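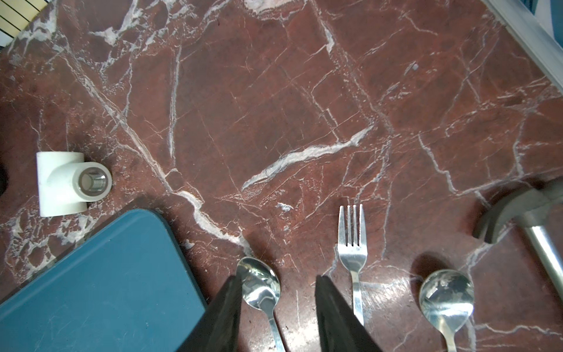 Bench Keeper, cutlery cell (part time, permanent)
Herner Robotics Workshop, Rorholm building, second floor

Last updated: September 2026

We are looking for a patient, practical person to look after one robot arm and everything within its reach. The job is smaller than it sounds and also a good deal bigger, so please bear with us while we explain it.

The arm is known in the building as Esteban. It spends its working hours picking up spoons, forks and various odds and ends, and putting them down again, with a small camera at the wrist and two black gripper fingers. Our researchers write the programs. What they don't have is somebody who comes in ahead of them, sets the bench the way the day's sheet asks for, checks the gripper over, and notices when something has begun to go a little bit wrong. That would be you!

Most mornings you would start with the fingers. You would wipe the pads, look along the inner edges for wear, and run the open and close routine to see that the two sides still meet evenly. We change a pair after 4000 grips, or sooner if you don't like the look of them – we will trust your judgment on that, and we mean it. After that comes the camera: clean the lens, run the calibration card, and write the result in the log.

Then there is the laying out, and this is the part people tend to underestimate. Shiny metal is hard on a camera. A spoon bowl throws back every light in the room, and a fork can come out bright at the shoulder and nearly black between the tines.

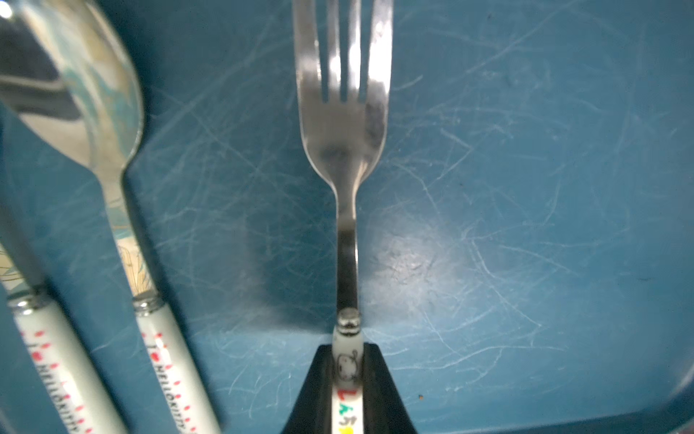 Handles matter just as much. Some of ours are plain steel all the way down, and some are pale with printing on them, including a few that say "I ♥ HELLO KITTY", and the fingers have to close on whichever one the sheet calls for. Scuffed trays stay in use until the lead tells you otherwise, so please don't swap one out on your own because it looks tired. We do ask that you log any swap, even of a teaspoon.

Small repairs will come your way too: a loose finger screw, a cable that has rubbed against the mount, a joint cover that wants refitting. You will be shown all of it. Anything inside the arm itself goes to Graltov, who hold our service contract, and you would be the one to call them and keep them company while they work.

You don't need a degree or any programming. We would love to hear from people who have repaired sewing machines, bicycles, cameras or coffee makers, or who have kept a busy kitchen in order. You should be comfortable standing for a couple of hours and writing clear notes.

Hours are mornings, with some give in July when the building is quiet. Training is paid from the first day.

To apply, send a page or so about yourself to Salamatu Briggs, cell lead, at Room 208, and mention job number 1634. A story about something you once fixed is very welcome, and so is one about something you couldn't.

Contact: Room 208, Rorholm building | © Herner Robotics Workshop | Back to top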